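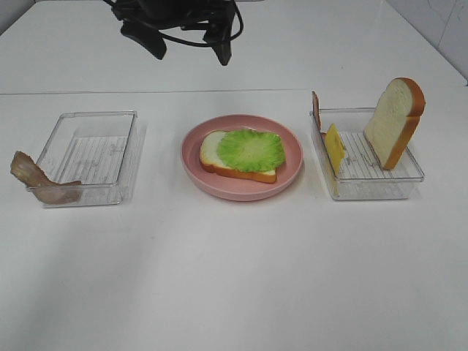 By the Natico Newsroom
Published in November | Software | 2 min read

Natico has released a new version of Coder, its task planning software for robot arms, with changes to the way the planner deals with items that are not where the plan expects them to be.

The sandwich task is one of the standard exercises used by the development team. Toy bread, lettuce, cheese and bacon are to be stacked on a plate in a set order, with clear trays to either side. At the stage shown, a slice of bread and a lettuce leaf are on the pink plate, the cheese and a second slice of bread stand in the right-hand tray, and a strip of bacon hangs over the corner of the left-hand one.

Earlier versions of Coder fixed the full order of steps before the arm moved. If an item lay outside its tray, the program stopped and waited for an operator. The new version checks the state of the table after each step and rewrites only the part of the plan that is affected. A new plan must be ready within 80 milliseconds, failing which the arm holds its position.

The release was tested at the company's Marchuk site over 1,919 runs. In 566 of these, the planner changed its order of steps at least once. Natico will publish the logs from all runs, together with the settings used, so that customers can repeat the tests on their own equipment.

Hernik, the company's viewing tool, has been updated at the same time. It now shows the old and new plans side by side and keeps the last 30 changes for review.

Both updates are available to existing licence holders at no extra charge. Plans written for the previous version will need to be saved again in the new format before use.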